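How to write a short review of a technical book

Posted 2020-12-28

These are the steps I use for the reviews on this site. They are meant for nonfiction with a fair amount of technical content: histories of industry, engineering surveys, popular science. A review written this way comes out at 600 words or less and takes an evening once the book is finished.

What you need

The book, a pencil or a pack of sticky flags, and one sheet of paper folded in half. I keep the sheet inside the back cover.

Step 1. Write down what you expect

Before you start chapter one, read the subtitle, the table of contents and the first page of the introduction. Write two lines on the sheet saying what the book promises to cover. My two lines for a history of the Oltberg canal locks were "how they were built" and "who paid." The book spent 43 pages on the first and most of the rest on a lawsuit. I would have forgotten how far it drifted without the note.

Step 2. Mark as you read

Flag a page only when one of these applies:

You learned something you would repeat to someone else.
You had to read a paragraph twice.
A figure or term shows up with no explanation.
Something contradicts an earlier chapter.

Don't flag good sentences. They pile up fast and are no help later. If you run out of flags before the halfway point, you are marking too much.

Step 3. Check one thing

Pick one claim you can look up and look it up. For a book on the Plitville glassworks I checked the output given for July of its first year. The text said 3,000 panes and a table on page 69 said something else. It took ten minutes and went into the review as one sentence. One check won't tell you whether the whole book is sound, so don't write as if it did.

Step 4. Wait a day, then draft

Leave the sheet alone overnight. Then write four short paragraphs:

What the book covers, in its own order.
What it does well, with one example.
Where it falls short, with one example.
Who should read it, and how much they need to know going in.

The last one gets skipped most often. Say plainly whether the math can be skimmed and whether the diagrams are readable in the paperback — they often aren't. 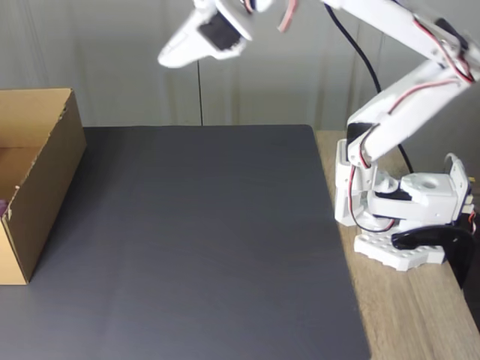
Step 5. Test the explanations

Go back to your flags and choose the hardest thing the book tried to teach. Close the book and explain it out loud in three or four sentences. If you can't, reread the passage once and try again. It helps to have a particular object in mind. With a book on small machines, pick one device you own and ask whether the chapter on motors would let you say how it works. If it would, the chapter did its job. If you still only know the names of the parts, put that in your third paragraph.

Step 6. Cut

Remove the opening sentence and see if you miss it. Take out any summary of the author's career. Replace "fascinating" with the fact that fascinated you. My review of the Landeg bridge book lost a third of its length this way.

Step 7. File it

Add the edition and page count at the top. I save mine by title, then year, and the folded sheet goes in a folder with the others. When the second edition of the Rovance mining survey came out, I used the old sheet to see which of my complaints had been fixed. Two had.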